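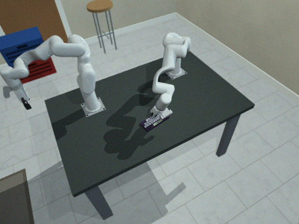

Two white robot arms mounted on a dark table.

Fletard Match Ball, size 5: review

Our club bought 12 of these in April to replace a set of Zosden balls that had gone soft. We are an amateur rugby side with two men's teams and a women's team, so the balls get used three evenings a week plus matches. I have kicked, passed and pumped them up for most of a season.

Grip is the main reason to buy one. The pimples are small and close together, and they hold well in light rain. In heavy rain the ball gets slick like any other, but it wipes off fast with a towel. Our hookers liked it for lineout throws from the first session. The wings took longer to get used to it, as the surface feels harsh on cold hands.

Off the boot it is a little firm. Punts carry well and the bounce is as predictable as a rugby ball's ever is. Our goal kicker prefers the old Zosden for place kicks from beyond 40 meters and still carries one in her bag. From closer in she makes no distinction.

Air retention is good. The valve sits in the seam, and most of the balls needed topping up every 20 days or so. One leaked from the start and was replaced by the seller without an argument, though it took two weeks. A needle is not included, and the one from our Skalside pump fits.

Wear has been average. After 50 sessions the pimples on the points have gone smooth and the printed logo is mostly gone. The stitching has held on every ball. We train on artificial turf at Zamora Park, and that is hard on anything. The two balls we keep only for matches still look close to new.

The price is higher than the Zosden and you don't get a carry bag at this level. Teams that play mostly on dry ground can spend less and won't miss much. For wet winters I would buy the Fletard again, and we have already ordered six more for the fall.

Rating: 4 out of 5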